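Tamis: the grasp filter for Sepp users

I built Tamis to throw away bad simulated grasps, and it turned into the thing I use most at Kernano, so now it's a product and it has a page.
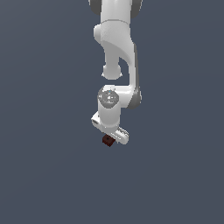
A reader of the beta notes wrote in to say that a sim grasp is a sim grasp, the physics engine will lie to you either way, and why would anyone pay for a tool that sorts the lies into two piles? Fair enough, and I've had some version of that email more than once. My answer is that the lies come in different sizes. Some grasps only hold in the simulator thanks to a lucky contact that would fall apart if the cube weighed a hair more or sat a hair to the left. Others hold through pretty much anything you do to them. If you train on both kinds mixed together, your policy learns to love the lucky ones, and you find that out on the real arm on a Wednesday afternoon with people watching. Ask me how I know.

So what does it do?

Tamis sits between your simulator and your training run. You give it a folder of grasp attempts, it picks the object up again with each one, gives it a hard time in mid-air, and hands you back the ones that kept hold. The name is a kitchen sieve, the flat drum kind you push potatoes through, and I'm very pleased with it even though I have to spell it for everybody on the phone.

The test goes like this. The arm closes on the object, and then I take the table away! I just delete it. No table, no walls, no shelf, only the arm and the thing it's holding, with a plain gray background behind. I do this partly to be mean and partly because the table is a terrible cheat. A finger can be barely touching the cube and the table will be doing all the work, and your success check says "lifted" when the thing was wedged up against an edge the whole time. With nothing under it, a bad grasp has nowhere to hide.

Then come the nudges. Every grasp gets 4, each from a different direction, and between nudges the wrist tilts up to 15 degrees and comes back. After the last one the hand has to hold still for 3 seconds. If the cube is still between the fingers and hasn't slid past the limit you set, the grasp goes in the keep pile. If it dropped, it goes in the other pile, with a note on which nudge did it.

That note is my favorite part, by the way. I put it in as a debugging aid and meant to take it out before anyone saw it. Then I started sorting by it and found that most of my drops were happening on the sideways push, the one that runs along the finger pads, and that told me my friction settings were doing something dumb. I'd been blaming the grasp planner for weeks. (Sorry, planner.)

What I found when I tested it

The part that started as research, and the reason I'm allowed to call this a method with a straight face, is a comparison I ran over the winter. I took over 4,000 simulated grasps on the small cube, all made in Sepp with the same arm and the same hand, and trained the same policy on them two ways. One run got everything that had passed the ordinary lift check. The other got only what came through Tamis, which was a much smaller set.

I expected the smaller set to lose. Less data, less variety, that's how it usually goes, and I'd already half written the email saying never mind. It didn't lose. In simulation the two came out close enough that I wouldn't bet lunch on the difference, but on the hard version of the test, where the cube's weight and friction get changed at random, the filtered policy dropped it noticeably less often. It also trained faster, and that part shouldn't surprise anybody, there was less to chew through.

I reran it with different random seeds in January and the gap stayed, though it moved around more than I'd like. One seed barely showed it at all. I've left that one in the results file that ships with the product, and you should look at it before you decide anything.

I don't have a proper real-arm number for you yet. I've tried it on hardware in a casual sort of way and liked what I saw, and "liked what I saw" isn't a result, so I'm leaving it off the feature list until I've done it right.

Why a cube?

People ask me this a lot, usually with a little bit of pity. A cube is boring, sure. It's also the shape where I can tell right away that something's off. If a cube has crept around in the fingers, the angles give it away and I don't need a plot. With a sphere you'd have no idea, and with a mug there are so many ways to grab it that I spend the whole day arguing with myself over what counts as slipping.

The filter doesn't care about the shape, though. If Sepp can load your mesh, Tamis can shake it. Long skinny objects need a gentler tilt setting or everything fails, and very flat things tend to need the slide limit opened up a bit. I've put my own settings for both in the docs as a starting point, and please do change them.

I also get asked why the hand ends up at such a funny angle to the rest of the arm in the test pose. The hand's rotation gets picked at random for each grasp. Early on I kept it square to everything and the filter got very good at passing grasps that only worked square to everything. Lesson learned. Now the fingers and the cube can come in on the diagonal, or any other way, and the nudges are worked out from the hand, so a sideways push is always sideways to the fingers.

What comes with it

You get the filter itself, a plug-in for Sepp, and the cube grasp set I used for the comparison, with both piles and the drop notes. There's a little viewer too, nothing fancy, it replays any grasp you click on from above or from the side. I nearly cut the from-above view and then ended up living in it, since the arm hangs down into the picture and you can see right away if a link is swinging around in a way your real one can't.

The Coltton pack is separate. Coltton was my first go at all this, back when I thought you could score a grasp from the contact points alone and skip the shaking, and a few folks still have pipelines built on it. The pack reads old Coltton scores and puts them next to the Tamis results so you can see where they disagree. They disagree plenty! Coltton was way too fond of grasps near a corner. If you never used it, you don't need the pack, save your money.

What it won't do

It won't fix your grasp planner. It throws out the bad ones, and if they're all bad you get an empty folder and a polite message.

It won't help with soft objects. I tried a sponge and the less said about that the better. The slide check assumes the object keeps its shape, and a sponge has other ideas.

It doesn't know about your camera. Everything here is about the hand and the thing in it, and if your trouble is that the robot can't find the cube to begin with, I'm no use to you.

And it's only as good as the friction and mass you type in. I can shake a grasp all day, but if you've told the simulator that your plastic part is made of glue, it'll pass. There's a setting that varies both for you on every nudge and I'd leave it on. It's slower. Leave it on anyway.

Running it

You'll want a decent graphics card if you're going to turn the viewer on for big batches, and you'll be fine without one if you run it quietly in the background. I usually start a batch before dinner and look at it with my coffee. Only grasps that passed your lift check need to go in, so run that first and don't waste time shaking things that never left the table.

If a grasp fails in a way you think is unfair, open it in the viewer and step through the nudge that did it. About half the time I end up agreeing with the filter and feeling silly. The rest of the time it's the slide limit set too tight, and loosening it a notch brings a bunch of perfectly good grasps back. Save the settings file with the batch when you do this – I've lost a good set of numbers more than once by telling myself I'd remember.

Output is a plain folder of the grasps you gave it, same names, same format, plus one text file with the notes. I kept it dull on purpose so it drops into whatever you've already got. If your trainer could read the folder before, it can read it after.

Licensing and ordering

Lab licenses cover everybody in the lab, students too, and I don't want to hear from you every time somebody new joins. Company licenses are per site. Both include updates for as long as I'm making them, and both include emailing me, which people seem shy about for some reason. Send me your weird grasps! The sideways-push thing got a whole lot better after one user sent me a folder titled "explain this," and I couldn't, and had to go fix it.

There's a trial version that does everything except write out the keep pile. You can run your own grasps through it, read all the notes, and see how many of yours would have made it. Start with a batch you're proud of. If it comes back with most of them in the drop pile, look at the sideways push first, then your friction values, and then write to me and we'll go through it.

Contact Kernano | Copyright Kernano, all rights reserved | Back to top
Last updated: January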